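Muketwood 양팔 시뮬레이션 작업대 RS-2
제품 > 연구용 평가 환경 > 탁상 조작
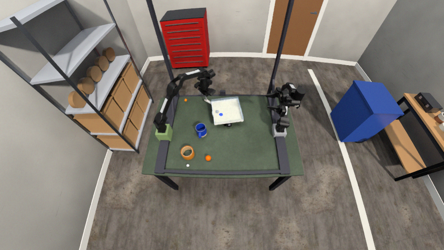

RS-2 시뮬레이션 화면(렌더링). 흰색 트레이와 공, 머그, 고리형 용기를 배치한 탁상 정리 과제.

개요
RS-2는 양팔 조작 정책을 동일 조건에서 반복 평가하기 위한 시뮬레이션 환경이다. 작업대, 로봇 팔 2대, 물체 세트, 배경 공간이 하나의 장면 파일로 제공된다. 실물 작업대 없이 정책 학습과 평가가 가능하며, 결과는 에피소드 단위로 기록된다.

장면 구성
작업대 상판은 무광 녹색이며 좌우에 레일이 있다. 각 팔의 베이스는 레일 위에 놓인다. 배경에는 선반, 적색 공구함, 청색 대형 용기, 작업 벤치가 포함된다. 배경 요소는 충돌 계산에서 제외할 수 있으나 렌더링에는 그대로 남는다.

평가 방법
물체의 초기 위치와 방향은 시드 값으로 결정된다. 같은 시드를 지정하면 모든 정책이 같은 초기 배치에서 시작한다. 성공 판정은 에피소드 종료 시점의 물체 좌표만을 사용하며, 중간에 목표 영역을 통과한 경우는 성공으로 집계하지 않는다. 두 팔의 링크 간 접촉은 별도 항목으로 기록된다.

검증 결과
Kwan-ho Chiu와 Bethel Dinsa가 Risora 정책을 대상으로 수행한 시험의 요약이다.
과제 수: 14
총 에피소드: 2,259
전체 성공률: 68%
실패 에피소드의 주된 유형은 작은 공의 파지 실패였다. 트레이 테두리와 그리퍼 끝의 접촉으로 공이 밀려난 경우도 같은 유형으로 분류하였다. 머그 과제에서는 손잡이 방향에 따른 편차가 컸다. 과제별 수치는 배포본의 결과 파일에 수록되어 있다.

제한 사항
접촉 마찰 계수는 물체별 고정값이다. 구름 저항은 단순화된 모델을 사용하므로 공의 정지 위치를 실물과 직접 비교하는 용도에는 적합하지 않다. 변형체와 액체는 지원하지 않는다.

제공 항목
장면 파일, 물체 메시, 평가 스크립트, 시드 목록, 기준 정책 가중치
물체 추가 세트(Mekonnen)는 별도 주문 품목이다.
로그 변환 도구 Bririer는 기본 구성에 포함된다.

문서 개정일: 14/07/2018
견적 및 기관 라이선스 문의는 제품 문의 양식을 이용한다.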